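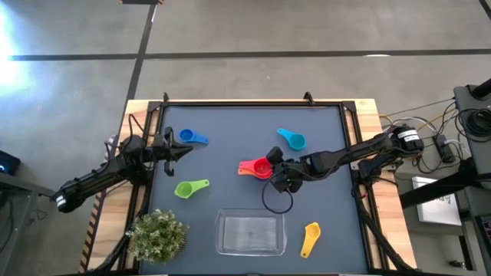 Measuring cups, a clear container and a little potted shrub on the gray mat.

Mudham Creek Friends list
Thursday, 7:42 am
By Samran Chuensuk

Print this message | E-mail to a friend
Search the archive Go

Re: the swale behind Tirkine Street

Ekkachai Chaiyaporn wrote:

> Has anybody walked the swale since the rain on the weekend? From the
> footbridge it looks like the top end is holding water again, and I
> thought the whole point of the new stone was that it wouldn't. Also,
> are we still buying sedges from Zwane or did that fall through? I have
> room in the truck but I need to know before September.

Hi Ekkachai and all,

I went down last night with the dog and my tall boots (glad of the boots!). You're right about the top end. There's a pool by the first check dam, maybe long enough to lie down in, and the water was just sitting there with maple seeds floating on it. The lower two dams looked fine to me, and the grass below them was lying flat the way it does after a good flow has gone over it.

My guess is silt. The Climero crew had that big dirt pile uphill all spring and the fence around it was down more often than it was up, so a lot of it must have washed into the stone. I stuck a rake handle in and it went down 8 inches before I hit anything hard. If that's what it is, we can dig out the top layer by hand, rinse the stone someplace that doesn't drain to the creek, and put it back. Three people and a morning, I'd think, if it stays dry. I wouldn't touch the liner until the county has had a look.

On the sedges, yes, still Zwane! They're holding 6 flats for us and will keep them in the shade until we call. I'd rather have more than that, but the plant fund is down to $2,525 and we still owe for the willow stakes. Could you get all the flats in the truck in one go, or should I bring the wagon too?

One more thing while I'm typing. Whoever has been mowing right up to the edge on the east side, please stop a few feet short. I know it looks shaggy, but the long stuff is what catches the lawn clippings and the dog mess before they get to the water, and the jewelweed was just getting going in there.

I can meet at the footbridge any evening after supper if someone wants to poke at the silt with me. Bring a shovel with a flat end, mine is cracked.

Samran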